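Trernmont to End Curbside Pickup of Plastic Bags and Film

11 April 2025

Households in Trernmont will no longer be able to put plastic bags, wrap and other film in their recycling carts under new rules posted by the town's public works department this week. Rigid plastic items such as tubs, bottles and storage bins will still be accepted, as long as they are empty and fit inside the cart with the lid closed.

The change follows a review in February of the sorting line at the Salazar transfer station, which handles recycling from Trernmont and the neighboring town of Unda. According to the department, film wrapped around the rollers stopped the line 14 times during that month. Each stop meant shutting off power to the belt while workers cut the material free by hand.

The town also weighed what came off the rollers and out of the screens. The total for the month was 647 pounds, most of it grocery bags, bread bags and the outer wrap from cases of bottled water. None of it could be sold, and all of it went to the landfill with the rest of the station's rejects.

Residents who want to keep recycling film can bring it to one of three drop-off points: the transfer station itself, the town garage and the Wakeo supermarket on the east side. The material has to be clean and dry, with no food, labels or paper receipts left in it. Film dropped off there will be baled separately and will never pass over the sorting line.

Zip-top bags are allowed at the drop-off points if the slider or hard strip has been cut off. Chip bags, candy wrappers and pouches with a shiny lining are not allowed anywhere in the program and should go in the trash. The same goes for bubble mailers that are part paper — the two layers can't be separated at the station.

Rigid items are treated differently because they hold their shape on the belt. The department asks that bins and totes be rinsed and that metal handles or wheels be removed. Anything too large for the cart can be left at the transfer station during regular hours at no charge, with proof of address.

Bins go in the cart; bags go to a drop-off point.
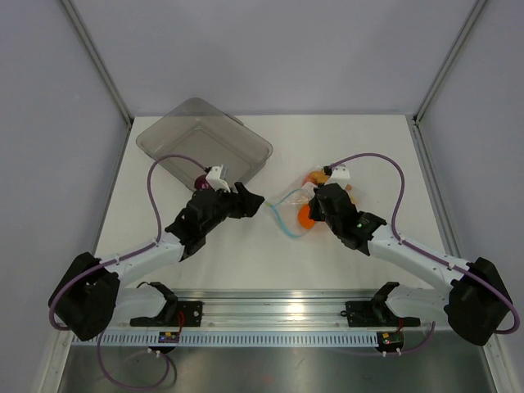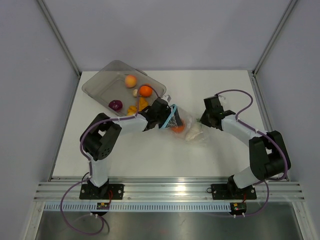 Recyclables should go into the cart loose. Carts in which the crew finds bagged recycling will get a yellow tag for the first 14 days after the rules take effect, and they will be emptied as usual. After that, tagged carts will be left at the curb until the bags have been taken out. There is no fine.

The department said it expects the main difficulty to be with residents who line their carts with a trash bag to keep them clean. It suggests rinsing the cart with a hose or putting a sheet of newspaper at the bottom. Newspaper can be tipped in with everything else.

Unda has not said whether it will adopt the same rules. Its contract with the station runs separately, and its carts are collected on a different route. Town officials there are expected to take up the question at their next regular meeting.

A printed list of accepted items will be mailed with the next water bill. Copies are also available at the town office and the library. Residents of apartment buildings with shared containers should check with their building manager, as some of those containers are emptied by private haulers that set their own rules.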